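Burnach Bee House, Wall Mount
Made by Talebi Garden Goods, Plemutstead
$58.00
In stock
Quantity
Add to cart
Add to wish list

A house for bees that don't make honey, don't live in a crowd and want very little to do with you. Mason bees and leafcutters nest alone in narrow tunnels, and the Burnach gives them a dry wall of tunnels to pick from. You will get no honey. You may get more apples, if you have an apple tree and the weather is in a good mood.

The house is a cedar box with a sloped roof that sticks out far enough in front to keep rain off the tubes. Cheaper bee houses tend to have a roof about as useful as a cocktail umbrella. They also tend to be filled with pine cones, wood shavings and bits of bark, which look charming in a catalog and mostly house spiders. We left the pine cones out. 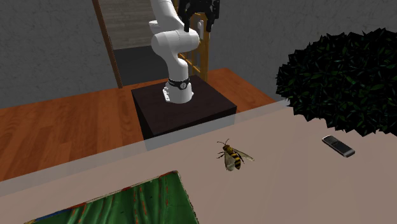 White arm on its dark pedestal, seen across the tabletop.

What's in the box
Cedar house with back panel attached
Trikix paper tubes, mixed widths, packed in bundles
Steel hanging plate and two screws
Folded care sheet, written by So-ying Tseng and shortened by everyone else

What's not in the box
Bees. We get asked. Most yards already have a few wild ones looking for an address, and they will find the house or they won't. Please don't order cocoons from the other side of the country to speed things up. Your local bees are used to your local winters, and shipped ones can bring mites along as a housewarming gift.

Putting it up
Hang the house in early March, or a few weeks before your fruit trees bloom. Face it toward the morning sun, at about chest height, on something that doesn't move. A wall is good and a thick post is fine. A branch is not, however nice it looks up there, and neither is the shepherd's hook you already own. A bee coming home with a full load of pollen would like her front door to be where she left it.

Keep it within 200 feet of flowers if you can, and leave a patch of bare, damp soil somewhere close by. Mason bees seal their nests with mud and they are picky about it. If your yard is all mulch and river rock, a shallow dish of clay soil kept moist will do. Leafcutters come later in the season and will take neat half circles out of your rose leaves. This does the roses very little harm, though it can be hard on the person who grew them.
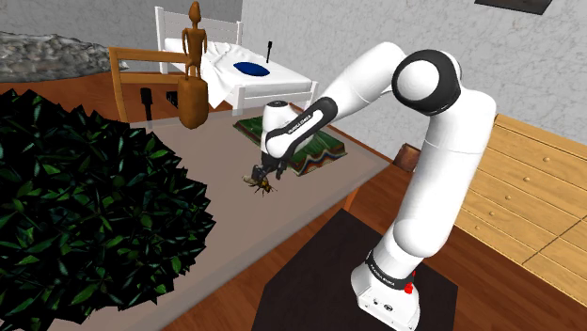 The arm reaching out over the long table.

Care
The tubes are paper, and they need to be replaced each year. This is the part people skip. Old tubes collect mites and mold, and a bee house left alone for three summers is doing the bees fewer favors than a blank wall would. Slide the full tubes out in fall, keep them somewhere cold and dry, and put them out again in spring next to a fresh set. Once the bees have left, throw the old tubes away. It takes part of one afternoon, and for the other 364 days you can do nothing and call it conservation.

Don't paint or varnish the cedar. It will go gray by the second year. We like the gray, and you will have to as well.

If woodpeckers find the house, and they do talk, fit chicken wire across the front with a gap of 2 inches between the wire and the tubes. Wire pressed flat against the openings only turns the house into a snack tray with a lid.

Will they sting?
The males can't. The females can, in theory, if you squeeze one or trap her in your shirt. Olga Cardoso, who packs our orders, has had a Burnach next to her back door for years and reports being ignored every Tuesday, trash day, from very close up.

How do I know it's working?
Look for tubes plugged with mud or chewed leaf. Some houses fill in their first spring and some sit empty until the next one. If yours is still empty after two springs, move it to a sunnier wall before you write to us. Then write to us.
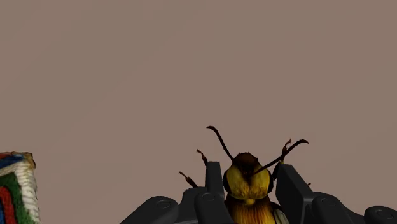 Shipping and returns
Orders placed before noon ship the same day, except on weekends. Unused houses can come back within a month for a full refund. Used houses can't be returned, as they have tenants. Replacement Trikix tubes are sold separately and fit all Burnach houses, including the old round one we stopped making after it kept rolling off the shelf.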